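ok thread on cleaning out the big gray unit in the Nakilthorpe building, bc I keep getting asked and I keep typing the same answer 1/

Background for new people. We moved into the ground floor in August. High ceiling, mezzanine, two big doorways through to the back room. Nice space. Dusty. Everything we own with a vent on it is now full of fluff

The gray one is the worst. Big smooth plastic top so it LOOKS clean from across the room. It is not clean

Started 7:30 am thinking I'd be done before coffee. lol

What I used:
soft paintbrush, 2 inch, the cheap kind
microfiber cloths, 3 of them, you will want 3
bowl of warm water w/ a drop of dish soap
headlamp
a lot of patience I don't have

Do NOT use the Druteck spray on the plastic. I know it's under the sink. I know it smells nice. It left a haze on the other unit and that took me a whole afternoon to buff out

Step one, power off at the wall. Not the button. The wall. Somkiat Nakpan taught me that and he's right every time so just do it

Step two, dry brush first. Everybody wants to go in with a wet cloth right away and then you've got gray paste in the corners. Dry brush, short strokes, work toward you

Step three, wipe the big flat part. Barely damp cloth. Fold it, flip it, fold it again. Go around the pads gently, don't pick at the edges. Someone picked at the edges on the old unit and well. We don't have the old unit anymore

Quick aside, somebody asked why not just pay for it. Zesden quoted us 500 for one visit. Five hundred. For dusting!! The brushes cost me less than lunch

Also it's 78 degrees in there by mid morning so do it early or do it sweaty, your choice

Somebody also asked can you do it while people are around. Yeah. It was busy by the doorways and I just kept going. You can clean one of these with a crowd going past, you just end up saying excuse me a lot

Ok the part everyone skips. The opening in the middle, with the mesh. Dust sits behind there and you never see it unless you get right over it and look straight in

So get right over it. Headlamp on. Look thru the gap as well as at the mesh, I've found a paperclip, a pen cap and half a cracker in these so far this year

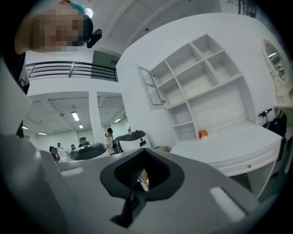

Step four, the mesh
Brush only, no water. Tap the dust out toward the front, don't push it in. If you push it in it's gone forever and Kan has to take the panel off and he will sigh at you

Do the dark flap below it while you're there, both sides. Lift it, wipe, let it down slow. Don't yank

Step five, the rim around the opening. Cloth over a fingertip, go all the way round. The dark plastic shows every streak so finish with a dry one

Step six, leave it off for an hour before you plug back in. I leave a sticky note on the switch that says NO. Works most of the time

Things I'd do differentley: put a sheet down first. I brushed it all onto the floor and then had to do the floor. Then the floor looked so good that the hallway looked bad so I did the hallway

Total time start to finish was 2 hours, plus the hallway, plus complaining

Next up is the back room. If anyone has a good way of getting dust off fluorescent fixtures w/out a ladder pls tell me. I have a broom handle and a sock and I'm not proud

Will post the brush link when I find the receipt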